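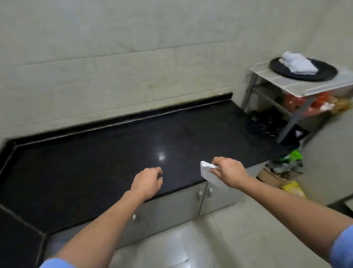 Chapter 4
Wiping Down: What It Does and What It Is Said to Do

In this chapter
4.1 Three words that get mixed up
4.2 Dark stone and the trouble with looking
4.3 Cloth or paper
4.4 Pressure, folds and direction
4.5 The counter next to the sink
4.6 Reading a label without believing it

Key terms: soil, residue, film, transfer, contact time, backsplash, honed, polished

Most people who wipe a kitchen counter stop when it looks clean. Ask them how they know it is clean and they will say that they can see it. This chapter is mainly an argument with that answer.

Wiping is the most common cleaning job in any kitchen, and there is a great deal of advice about it. Much of the advice comes from people with something to sell. Some comes from grandparents, and some of that is very good, but it was worked out for laminate and scrubbed pine and gets passed along as if every counter were the same. You will find writers who swear by vinegar, writers who say vinegar will ruin your stone, and writers who recommend it on one page and warn against it on another. Before you take a side, find out what each of them tested. Usually the answer is nothing.

We tested a few things. The tests were small, and we will tell you where they are weak.

4.1 Three words that get mixed up

Cleaning means taking soil off a surface. Soil is anything that should not be there: crumbs, grease, dried sauce, dust, the ring under a mug. Sanitizing means lowering the number of germs to a level considered safe. Disinfecting means killing most of the germs named on a product's label, under the conditions named on that label.

A cloth and warm soapy water can clean. They do not disinfect, whatever the dish soap smells like. A disinfectant sprayed over a layer of dried egg is not doing much of either, as the egg gets in the way. Clean first. If the surface needs more than cleaning (after raw chicken, for instance), treat that as a second job with its own product and its own waiting time.

Most counters, most of the time, need only the first job. We are aware that this is a dull thing to read in a textbook.

4.2 Dark stone and the trouble with looking

Black granite has two reputations. The first is that it hides dirt. The second is that it shows everything. Both come from real kitchens, and both can be true of the same counter at different times of day.

Polished dark stone reflects light. Stand in one spot and an overhead lamp puts a bright patch on the counter; inside that patch you may see streaks, dust and fingerprints, and a step away from it you may see none. The speckle in the stone makes things worse. A crumb of burned toast looks like part of the pattern. So does ground pepper. Flour, on the other hand, can be seen from the doorway.

This means that a glance is a poor test on this kind of surface. Try these instead, in any order:

Bend down until your eyes are close to counter height and look along the surface toward a lamp or window. Film and crumbs stand out from a low angle.

Run a dry, clean fingertip over the area. Clean stone feels slick. Sugar and dried juice drag.

Fold a fresh piece of plain white paper towel, wipe a stretch the length of your forearm, and turn it over. If it comes up gray or brown, you were not finished.

The third test is the one we trust most, and it still has limits. It shows what came off. It says nothing about what stayed put, and nothing at all about germs.

Remember the edges. Where a strip of stone runs up the wall as a backsplash, the joint at its foot catches crumbs that a straight wipe slides right past. The top of the strip is a narrow shelf and collects dust like any other shelf. Tile above it gets splashed and is seldom wiped, and the grout lines hold on to color longer than the tile does. On an L-shaped counter the inside corner is farthest from your body, and it is the place we would look first if we wanted to find out how carefully a kitchen had been wiped.

4.3 Cloth or paper

There is no winner here, though you will meet people who talk as if there were.

A cloth is strong, holds a lot of water and can be rinsed and used again. That last point is also the complaint against it. A cloth that has wiped up meat juice and then been left in a heap by the sink is a way of moving meat juice around. The word for this is transfer. Hanging the cloth open so it can dry helps. Washing it hot helps more. Sniffing it to see whether it is still good helps very little, because a cloth can carry plenty of germs before it smells of anything.

Paper towel goes in the trash after use and takes the soil with it. It costs more over a year, it makes waste, and cheap paper falls apart on a textured surface. Students in our Furnstead practice kitchen went through 33 rolls in one term, and a fair share of those sheets were used once, on a splash of plain water that a cloth could have handled.

Our working rule is paper for raw meat, raw egg and anything you would not want to touch twice, and cloth for the rest, changed daily. It is a rule of convenience. If your kitchen has a better one, keep it.

4.4 Pressure, folds and direction

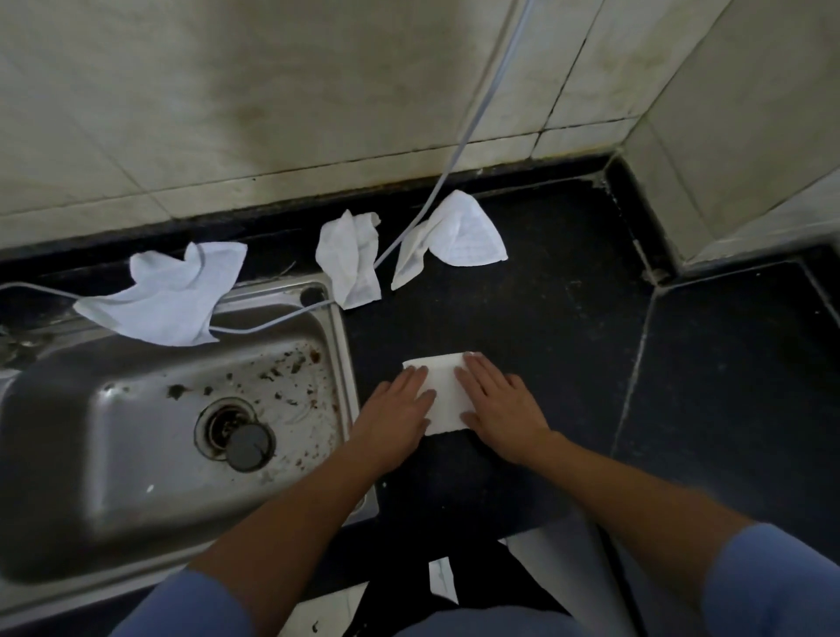
Department of Household Studies, Nurham College

Fig. 4.2 Folded paper towel under both hands, on the counter beside the sink.

Crumple a sheet of paper towel into a ball and only the high points of the ball touch the counter. Fold the same sheet flat and nearly all of one face touches. A flat fold with a hand spread on top presses evenly, soaks up a spill faster, and leaves other faces for later. Fold a sheet in half and then in half again and you can turn it several times before it is used up.

Many guides say always to wipe in an S shape, from the clean end to the dirty end, and never to go back. The reasoning is sound enough: you push soil ahead of you and do not drag it over places already done. Whether it matters much in a home kitchen is less certain. We asked 17 students to wipe the same length of counter after we had spread it with diluted gravy and let it dry. Those who used the S shape did slightly better on the white paper test. But they also wiped more slowly, and we had no good way to separate the shape from the time taken. A slow circle might have done as well. Treat the S as a tidy habit, and be wary of anyone who calls it a law.

Pressure is another matter. Dried spots come off with moisture and time. Lay a damp cloth or towel over the spot, press it down, wait a minute, then wipe. Scrubbing hard at a dry spot mostly tires the arm, and with a gritty pad it can dull some surfaces.

4.5 The counter next to the sink

The strip of counter right beside the basin gets wiped more often than any other, and it gets dirty again sooner. Water carries things up and out of the sink. If the basin has food residue in it, wet hands and wet dishes bring some of that residue over the rim.

Order of work therefore matters. Cooks tend to wipe the counter first, sweep the crumbs into the sink, rinse the cloth over them and go home. The basin is left with brown spots on its floor and bits under the stopper, and the next person sets a clean colander down in it. A better order:

1. Clear the counter of everything that moves, including any cloths lying along the back.
2. Push dry crumbs into your hand or a dustpan, and put them in the trash.
3. Wipe the counter, working toward the sink.
4. Wash the basin, lifting the stopper and cleaning beneath it.
5. Wipe the rim, including the flat ledge at the back.
6. Go over the strip beside the sink once more with a fresh face of the towel.

Step 6 will feel like a waste of effort. Do it for a week, check the towel each time, and then decide.

4.6 Reading a label without believing it

Two products are used in the exercises at the end of this chapter. Layug is a ready-mixed stone spray. Gakex is a concentrate sold for all hard surfaces. The Layug bottle promises a "75% brighter" finish. Brighter than what? Measured how, and on which stone? The bottle does not say, so the number tells you nothing you can use. The Gakex label claims over 2000 wipes from one container, and in small print below gives a dilution so weak that our students could not tell it from tap water.

Neither label is false in any way we could show. Both ask you to fill in the missing part yourself, and most shoppers kindly do. When you read a claim, write down what was compared, who did the comparing, and how long the product had to stay wet on the surface. The last of these is called contact time. A disinfectant that needs several minutes and is wiped off at once has not been used as directed.

Before you start

Choose one counter you use every day. On Wednesday evening, wipe it the way you always do, with whatever you always use. Then run the low-angle check, the fingertip check and the white paper check, and write down the results before reading Section 4.1 again. Keep the piece of towel in a labeled bag and bring it to class.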